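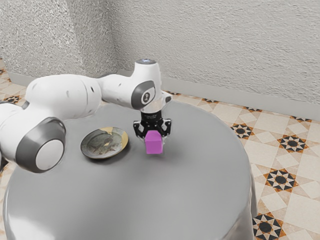
# Bail conditions and electronic monitoring: common questions

Prepared for people who have been granted bail, and for those asked to act as surety. General information only. The signed bail undertaking prevails wherever it differs from this page. Last reviewed in July by Filipa Bastos.

## When does bail take effect?

On signing of the undertaking, not on the decision of the court. A person granted bail stays in custody until the undertaking is signed and any pre-release conditions are met. If a surety is required, the surety must sign first.

## What is the difference between a surety and a deposit?

A deposit is money lodged with the registry before release. A surety is a promise by another person to pay a stated amount if the accused fails to appear. For a surety of $2000, no cash changes hands on signing, but the registry will ask for evidence that the amount could be paid. Bank statements must cover the previous 40 days. Screenshots are not accepted.

## Can a surety withdraw?

Yes, by application. The obligation continues until the court makes an order. Telling the accused, or the police, has no effect on liability.

## How is a curfew checked?

Either by attendance at the door or by an ankle device. Door checks may occur at any time within curfew hours. The accused must present in person; answering by phone or through a window does not satisfy the standard condition.

## Which monitoring devices are in use?

Two models, the Vatach (radio frequency, home unit required) and the Dorkar (satellite, no home unit). The order names the type. Devices cannot be exchanged at the accused's request.

The Vatach home unit has a range of roughly 200 metres in open air, and considerably less through brick or concrete. It must remain plugged in at the approved address.

## The device is showing a low battery. Is that a breach?

A low battery alert is logged but is not treated as a breach. A flat battery is. Charging details are on the card issued at fitting.

## Can the approved address be changed?

Only by variation. File the application at the registry that holds the undertaking. Until it is granted, the existing address applies, including where a lease has ended. If the address becomes unavailable without warning, call the duty line before moving.

## Does reporting to police count if the station is closed?

No. Several smaller stations do not staff the counter on Saturday. Where a reporting day falls on a closure, report at the nearest open station and keep the receipt.

## What happens after a missed court date?

The court may issue a warrant immediately. It may also begin forfeiture of any deposit or surety. A medical certificate should state that the person was unfit to attend court; a certificate stating unfitness for work is usually insufficient.

## Who answers questions about this page?

Hervé Rolland, Bresero Legal Information Centre. The centre cannot look up individual matters or accept documents for filing.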